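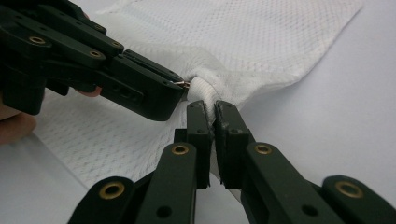
Gimunari Folk Dance Club, Wardrobe and Laundry

Ratatus drying cabinet

Equipment page, last changed June 30, 2024

The Ratatus is the tall drying cabinet in the back part of the wardrobe room, beside the washing machine. All members with a wardrobe key may use it, and groups from other clubs may borrow it for an evening when they ask us first. On this page we have collected the data of the cabinet, what can be dried in it and how it must be left after use.

Data

Width: 600 mm
Power: 900 W, normal wall socket
Longest programme: 100 minutes
Height of the upper rail from the floor: 159 cm
Programmes: Cool air, Gentle, Normal
Door: opens to the left, magnetic
Water: collected in a drawer at the bottom, no connection to the drain

Before the cabinet we dried everything on lines in the corridor. In summer this was good enough. In the cold months the skirts were still damp at the waistband when the next rehearsal started, and the wool socks smelled. Two of the aprons got mould spots during one wet December and could not be saved. A tumble dryer was discussed for a long time, but most of our costumes are wool or linen with hand embroidery, and they should hang quietly and not be thrown around in a drum.

What can be dried

Linen shirts and blouses can go on Normal. Hang them on the wide hangers, button the collar and pull the sleeves straight with the hand while the cloth is still damp. If you do this well, the ironing takes half of the time. The shirts should be taken out when the seams feel a little bit cool. A linen shirt which has become completely dry in the cabinet is very hard to iron.

Wool skirts and waistcoats only on Cool air. Please use the clips with the rubber feet for the skirts and put them on the waistband, never on the pleats. The heavy red skirts need the longest programme, sometimes two times, and between the two it is good to turn the skirt with the inside out.

Socks, headscarves and lace collars lie flat on the wire shelf. Put a clean towel under the lace.

Boots and leather belts do not belong in the cabinet, also not on Cool air. The leather becomes hard and the belts from the Were costumes have already cracked a little in the past. Let them dry in the open room with newspaper inside the boots.
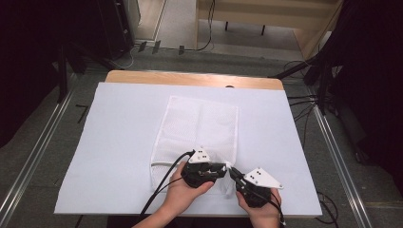
The shelf can be taken out with one movement: lift it at the front, pull, and stand it behind the door. When long dresses are hanging, the shelf must be out, otherwise the hem lies on it and gets a crease that we see from the first row of seats. When you put it back, check that all four corners sit in their holders. It has fallen down already with a full load of scarves.

Washing before drying

Small pieces are washed in closed net bags, one colour in each bag. Ribbons are tied loosely together before they go in. Everything with metal hooks gets its own bag, and the hooks are closed first. The machine may spin on the low speed for wool and on the middle speed for linen. Clothes which come out dripping must hang over the bath first, as the drawer of the cabinet is small and it will run over on the floor.

New red cloth is always washed alone for the first three times. We know this rule is annoying, but the white stockings of the whole children's group were pink for one season.

Using the cabinet

1. Empty the water drawer, also when it looks almost empty.
2. Hang the clothes with a hand's width between them.
3. Close the door until you hear the magnet.
4. Choose the programme with the round button and press it one time.
5. Write your group and the programme in the notebook on the string.

The lamp is green while the cabinet works and goes off at the end. If it is orange, the filter is full. You find the filter behind the small flap on the top - there is a step stool for this under the sink. Brush it dry with the soft brush. It can be washed with water, but then it must dry until the next day and the cabinet cannot be used.

The cabinet may run in the evening only while a person is in the building. It makes a low humming sound, and for this reason it should be off during singing practice on the other side of the wall.

Borrowing and cost

For our own members the use is included in the membership. Guest groups pay a small contribution for electricity, which can be put in the box near the light switch. We ask guests to bring their own hangers. The wide wooden ones are marked with green wool and stay in the house.

The key for guests is at the desk of the Prirkmont community hall, in the same street. Bring it back the same evening, please. The next group often comes early.

Known problems

The left rail bends when too many heavy skirts hang on it. Divide the weight over both rails. The Gentle programme stops sometimes after a few minutes, and in this case open the door, wait a moment and start again. A spare seal for the door is ordered. Until it comes, a little warm air goes out at the lower corner, which is not dangerous.

There is also the question of how to dry the embroidered shawls. We have written here until now that they should lie flat on the shelf like the lace. Not everybody agrees with this, and we have received some letters on the subject.
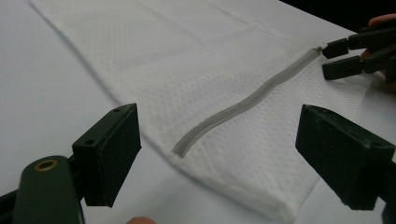 A member of the Prirkmont group writes that they have stopped drying shawls on the shelf, and hang them over two rails at once, with the fringe free on both sides. The fringe stays straight in this way and does not need to be combed afterwards. She adds that Cool air is enough even for the thick ones, if the shawl was rolled in a towel first and pressed well with the arms. For shawls with glass beads she would still choose the shelf.

We will try this with the old blue shawls after the summer break and then change the text on this page. Until then the shelf remains the rule for the club's own shawls. Private shawls you can dry as you like, on Cool air.

Questions about the cabinet can be written in the back of the notebook. We read it before each rehearsal.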